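Chapter 5
Where Things Go: Storage, Sorting, and the Household Economy

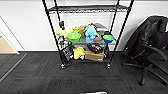 Economists have a good deal to say about how people get things and almost nothing to say about where they put them afterward. A student can finish four years of coursework able to graph the demand for blenders without once being asked which cupboard the blender lives in. This chapter is an attempt to repair the damage.

We begin with the idea of holding cost. A warehouse manager knows what it costs to keep a pallet for a month, and will tell you whether you asked or not. A household pays too, but the bill never arrives in the mail. It is folded into the rent, into the minutes spent hunting for scissors, and into the second pair of scissors bought when the hunt failed.

Inger Stougaard, whose work we will meet again in Chapter 8, followed 38 households in the town of Heltard through one September. She asked each family to write down every object they looked for and how long they looked. The diaries make gloomy reading. Most searches were short, most were for something used the day before, and a surprising number ended with the object in the searcher's other hand. One father stopped writing after he lost the diary.

Stougaard's larger finding was that families with more storage did not search less. They searched in more places. Adding a shelf lowered the cost of keeping things, so they kept more things, and before long the shelf was full and the family was pricing another one. Readers who remember induced demand from the section on highways will recognize the pattern -- build another lane and the cars appear.

Ebenezer Akpalu has raised a fair objection. Objects in a home are not all inventory, he says, and a theory that treats a child's drawing like a case of canned peas will give bad advice about both. His term for the difference is "keeping value," the worth a thing has simply by still being around. It is hard to measure and easy to claim, particularly when the thing in question is yours and the person asking about it is your spouse.

We will use both ideas in what follows. Section 5.1 defines holding cost and works through the Heltard diaries. Section 5.2 takes up keeping value, along with Duyên Trương's attempt to put a price on it by offering people money for their old keys. Section 5.3 turns to sorting rules and why most of them last about 5 weeks.

Before reading on, choose one drawer at home and, without opening it, list what you believe is inside. Keep the list. You will need it for the exercises in Section 5.1, assuming you can find it.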